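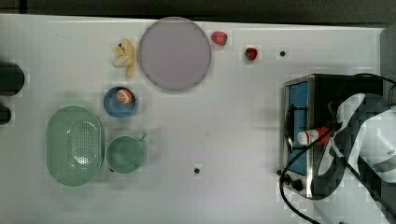 I've been meaning to write about robotics club for ages, and tonight the kettle's on and I've finally got a quiet hour, so bear with me! We've settled into the Grimstead round of the student comp, which is the kitchen one, and my lot are completely hooked. Clodagh Ó Dubhghaill has claimed the toaster oven as her personal project – she's rewritten the approach move 9 times and still isn't happy with it.

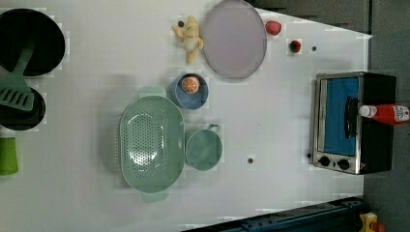

Aisling Mac Giolla, meanwhile, is our keeper of the logbook (a lovely fat thing, already up to entry 889) and she's very firm that no run begins until she's written down the starting layout. I do love listening to the pair of them argue over it. Next heat's in November, so there's plenty of time for more arguing.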